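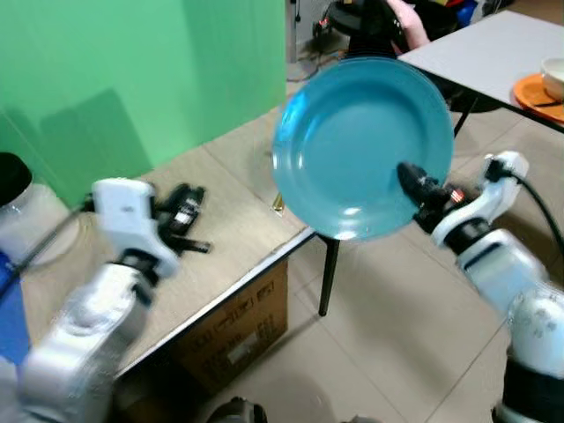

Sisero pottery works to fire its last kiln in September

The Sisero works on Orberg Street will stop making tableware at the end of September, the company told staff in a short meeting at 7 a.m. The building goes up for sale after that. No buyer named yet.

Sisero has made plates, bowls and mugs in town since 1935. At its busiest it had 402 people on the payroll, most of them in the glazing and packing rooms. The last few years it has been a much smaller shop, one shift, and part of the north wing has been shut since the roof leak.

Staff were handed a letter on the way out. It blames gas prices, the cost of clay and a drop in orders from restaurants. Two of the big hotel accounts went elsewhere over the winter. "We looked at every option open to us," the letter says. It does not say what the options were.

Noreen Brophy, who runs the glaze line and has been there longer than most of the managers, said people had seen it coming but not this fast. "We were told spring. Then we were told maybe they'd sell it as a going concern. Then this morning it's September and thank you very much."

She said the mood on the floor was flat. A few people went home, most went back and finished the shift. "There's stuff in the kiln. You can't just leave it."
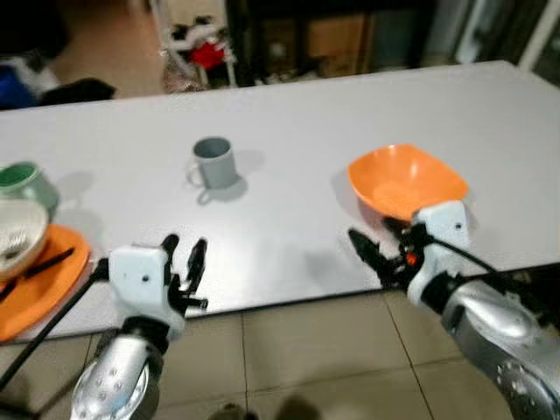 2 min read

What happens to the workers is the main question. The company says everyone will get their notice pay and whatever vacation they are owed. Beyond that it is case by case. Brophy said she had asked for the severance terms in writing and was told they would be along later in the week.

Nnaji, the tile maker out by the rail yard, says it is hiring and will hold an open morning for Sisero staff in the works canteen, starting 9 a.m. It has kiln jobs and some office work. Pay wasn't given. Nnaji said it would take on people without tile experience as long as they've worked around firing before.

The factory store stays open until the stock is gone. Regulars were already lined up by lunchtime, a couple of them with boxes. Seconds are half price, and the store is asking people to bring there own newspaper for wrapping. Cash or card, no phone orders. No holding things behind the counter either – staff said they'd had 200 calls by early afternoon and had stopped picking up.

Anyone with a gift card should use it soon. The company would not say if the cards will be honored once the doors shut.

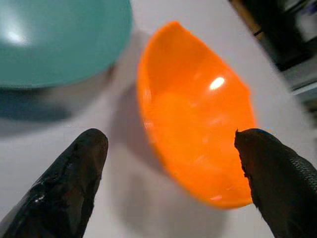
Then there's the building. The front part, with the arched loading doors, is on the city's list of older industrial buildings, so it can't be knocked down without a hearing. The back sheds are not on it. The Sosside neighborhood group wants the whole lot kept together and used for small workshops, and has asked for a meeting with the owners. No date for that. The group also wants the pattern books and molds to stay in town, maybe at the library, which has room on it's second floor.

A city planning clerk said no application of any kind had been filed for the site. Zoning is light industrial and would need a vote to change. Neighbors on the Orberg side have complained for years about trucks backing out before dawn, so a quieter use might get a warm hearing. Apartments would be a harder sell, parking being what it is on that block.

Summer orders will be filled as normal, Sisero said. Customers waiting on fall deliveries will hear by letter and can ask for a refund or swap for something in stock. Bridal registry orders are being handled first.

Tours are off. School groups that had booked will get their deposits back.

Brophy said she hasn't decided about Nnaji. "I might go along and have the coffee. I've done plates all my life, I don't know that I want to start on bathrooms."

The last firing is planned for the final week of the month, and past employees have been asked to leave a name at the store if they want to come in for it.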